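2018-09-08
By Nyokabi Koech
Print | E-mail this page
Shares: 131 | Comments: 2

Setting out small-format tiles: speaker notes, Skosmont trade evening

Start with the datum. Most faults in a small-tile wall are setting-out faults and were there before any adhesive was mixed. Ask who uses a laser and who still uses a water level.

Gauge rod next. Mark it from the actual tiles, joints included. On a 3000 mm wall an error of half a millimetre per joint adds up quickly. With 50 mm tiles it will show at the corner as a sliver. Pass the Voltevgate rod round the room.

Colour changes. Fix the height of the change first, then work up and down from it. The line should fall on a full joint – never on a cut. Check the courses against any cupboard or shelf going on the same wall.

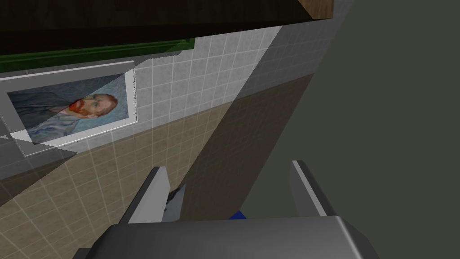

Pale tile over beige, with the joints kept to one square grid.

Grout. Two tile colours, one grout: pick the shade against both, dry, on a sample board. Pause for the Cadwaladr job, where Lino Farina matched to the upper band only and had to rake out 200 joints in March.

Movement joints. Internal corners take sealant, with no grout behind it. Same at the worktop. Refer to the handout for widths and do not read the table aloud.

Questions. Mateja Matić will take anything on backing boards. If time is short, drop the section on trims.

Print | E-mail this page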